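Workshop notebook - Siltholm ship mod, April

Back on the Rurkuvari tonight. For anyone who hasn't opened the branch lately, she's the medium gunboat we're adding to replace the Talavera in the patrol fleets, and she still handles like a barge. I had the yaw rate set at 16 and the playtest fleet kept overshooting its own escorts, so I pushed it to 22 and flew the asteroid run again. Much nicer! The nose comes round before the shields on the near side are gone, and you can get a second pass in on a freighter without looping halfway across the sector.

Cargo bay is now 25 units. I know, I know, it was going to be bigger, but then every trader in the game buys one and the Gralluleo yards can't keep up (I watched the build queue fill with nothing else).
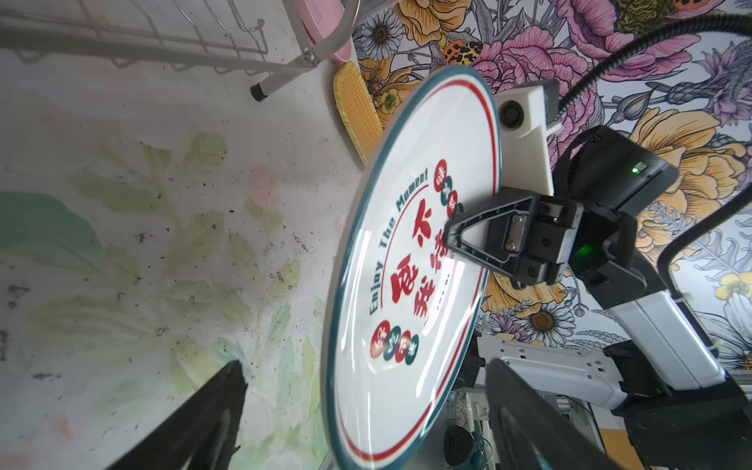
Turrets next. The rear pair still can't see anything sitting directly under the hull. I moved the mount points down a touch in the model and re-exported, and now the left one fires fine but the right one clips through the engine cowling when it swings past the stern. Probably the pivot. I'll leave it alone until the new cowling mesh is in, no sense fixing it 2 times.

Also rewrote the ship's encyclopedia entry. The old text had the Gralluleo yards building her before the border war and the mission text has them building her after it, so I went with after. If you've got dialogue that mentions the Talavera as a current ship, please change it to "retired" or send me the line and I'll do it.

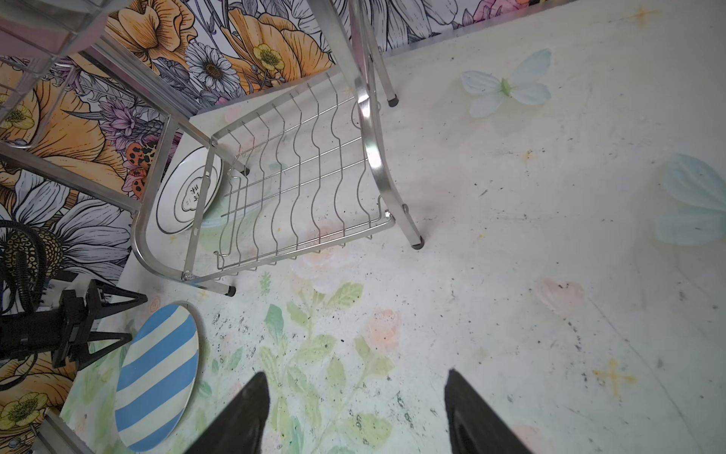 Wire rack on its side, plate still in it.

Still to do: engine sound (it's borrowed from the scout and sounds like a hairdryer), docking clamp alignment at the small stations, and the price. I've got her costing more than the Talavera for now - have a look at the trade sheet and shout if that seems off. Saved the build at 11 pm, loads clean from a new game, haven't tried it on an old save yet.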